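Werkstattbuch Robotik-AG, Projekt Haushaltsaufgaben
Eintrag vom 09.10.2020

Stand vor dem Termin in Hedthorpe: Der Arm, intern Pivo, läuft seit dem Firmware-Update wieder ohne Abbrüche. Als Aufgabe bleibt die Katzentoilette. Blaue Wanne mit grauer Streu, Schaufel mit rotem Griff in der Streu, weißer Eimer mit rosa Beutel links daneben. Die Stellwände bleiben hinter dem Tisch, weil die Bildauswertung mit dem schwarzen Stoff am wenigsten Ärger macht. Beim Aufbau bitte erst den Eimer öffnen, dann die Kameras starten.

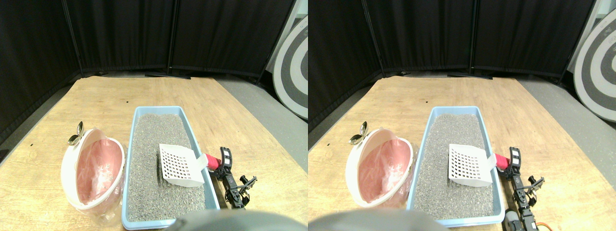
Greifer

Neue Fingerpolster (weiß) sind eingesetzt. Die alten waren vorn glatt geworden. Kraftgrenze im Skript auf 600 gesetzt, Rohwert vom Servo, keine Einheit. Höher nicht gehen, sonst meldet der Servo nach kurzer Zeit Überlast und die Finger gehen auf. Wer den Wert ändert, schreibt ihn hier ins Buch und nicht nur in den Chat.

Nullstellung der Finger neu eingelernt, Anschlag offen liegt jetzt bei 1940. Der Wert steht auch in der Balaskas-Konfiguration, aber die alte Datei liegt noch auf dem zweiten Rechner. Vor dem nächsten Lauf löschen.

Mit der Handgelenkkamera geprüft, wie viel vom Tisch neben einem gegriffenen Teil noch zu sehen ist. Rechts reicht es, links kommt fast nur Stellwand. Für die Erkennung der Tischkante ist das genug, für die Suche nach der Schaufel vermutlich zu knapp.

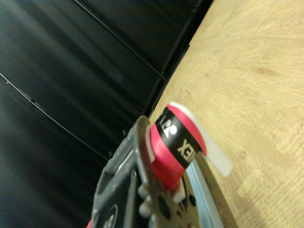 Handgelenkkamera, rote Rolle am Greifer, rechts die Tischplatte.

Läufe

8 Läufe mit dem Skript von Drerkov, davon 2 abgebrochen. Beide Abbrüche beim Anfahren, die Bahn ging zu dicht über den Wannenrand. Zwischenpunkt höher gelegt, danach kein Abbruch mehr. Der Umweg kostet etwas Zeit - ist mir im Moment egal.

Offen ist das Zahnradspiel unten am Greifer. Beim Schließen läuft ein Finger etwas nach, und was gehalten wird, kann dabei kippen. Schraube am rechten Rad nachziehen und mit Lack sichern.

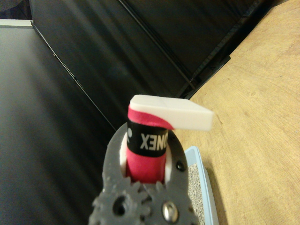
Falls das Spiel danach bleibt, drucken wir die Räder neu, diesmal mit mehr Wandlinien und liegend. Die Druckdatei liegt im Projektordner unter Greifer, Version mit dem breiteren Zahnfuß nehmen.

Noch zu tun:
Kabel am schwarzen Arm besser führen
Streu nachbestellen
Zielscheibe wieder in den Nebenraum, sie steht im Bild der rechten Kamera
Zwischenpunkt auch in die Rückfahrt eintragen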